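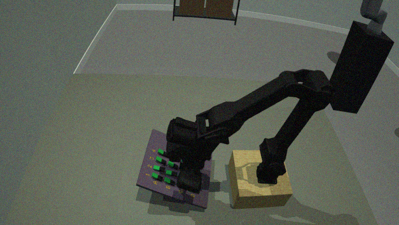

A simulated robot arm over the lettered and numbered board, green blocks in place.

I had the ironing board out when the link to this one came through, so I was in just the right mood for it. The question, as ever in this newsletter, is whether a machine can take a chore off my hands yet. My answer this month is a slightly grumpy "sort of, if you live inside a computer".

The picture comes from Pakano, a simulated practice room put together by a small outfit called Itenton. The job is simple to say out loud: pick up a green block from one square, put it down on another. The rows have numbers and the columns have letters, so you can tell the arm to go to B3 as if you were playing battleships. I love that! Half the trouble with getting help in the kitchen is explaining where things go, and I've never once managed to tell my family which shelf the colander lives on.

Itenton say their arm ran 2,000 practice moves before they scored it, and after that it got 91 per cent of them right. Which sounds marvellous until you think about plates. I unload the dishwasher most mornings, and if I dropped nine plates in every hundred we'd be eating off the chopping board by the end of October. Still, blocks on a grid are a fair stand-in for a lot of dull work (putting jars back, filling an egg box, sorting screws into trays), and I can see why people start there.

What I wanted to know was how it copes with proper mess. So I rang round a bit, and the packing shed over at Unencombe, where they box up soap and candles, told me they'd had a go with a real arm on a similar sort of job. It took some 17 seconds to put one bar of soap in its slot. The people on the bench take two or three, and they chat the whole time. The shed has kept the arm, mind you, for the early shift when they're short of hands, and they seem quite fond of it.

Then there's Du, the laundry-folding machine I wrote about in the spring. Several of you have asked. It now does towels and pillowcases without any fuss, but a fitted sheet still beats it every time (it beats me too, so no judgement). The makers told me they practise in a simulated room as well, and that cloth is far harder to fake on a computer than a solid block, with all that flopping and creasing.

So, for anyone keeping score at home: blocks, yes, mostly. Soap, slowly. Sheets, no. I'm going to ask Itenton if they've got plans for mugs, and if they let me have a go at the controls I'll write it up for the next issue. Do send me the chore you'd hand over first. Mine's the oven, and has been for years.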